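Review: the Gramell hand-held gripper pair, after 60 hours of pillows

I've been using the Gramell grippers since November, mostly on soft stuff: cushions, throws, the odd pillow. Before that I spent way too long with a Clidel set, so expect comparisons all over the place. Pink seat cushion, small yellow pillow, concrete floor, go!
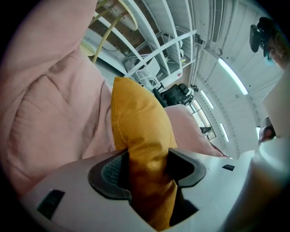
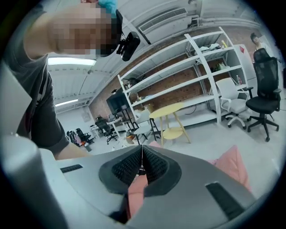
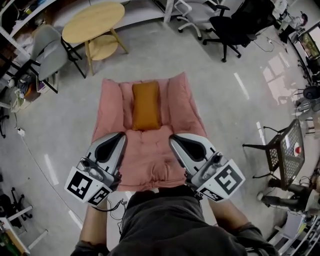

Grip and pads

The pads are what sold me. They're dark and grippy, and they hold woven fabric at the corner without me having to squeeze like mad (my Clidels used to let go if I so much as turned my wrist). On a thick quilted cushion it's a different story. The jaws want an edge or a fold to bite on, and if you come straight down on the flat middle you just push the padding around. Go for a seam.

Comfort

Good for the first 35 minutes, then my forearms start complaining. You're holding both of them out in front of you the whole time, and the housing is bulky. I bang the two together more than I'd like when I'm working on something small.

Camera and markers

Super wide view, which I love, although everything near the rim gets bent like a spoon. The marker blocks on the back are easy to wipe down. I do wish they sat a bit lower, they catch on my sleeves when I wear long ones.

Price and support

I paid 2000 for the pair through Janevski, with 90 days of returns. One spring arrived squeaky and they swapped it, no fuss. Gasmont has a cheaper set, but I only had it for an afternoon and the trigger felt mushy to me.

Would I buy them again? Yep, for fabric. For cups and cutlery I'd still grab the Clidels.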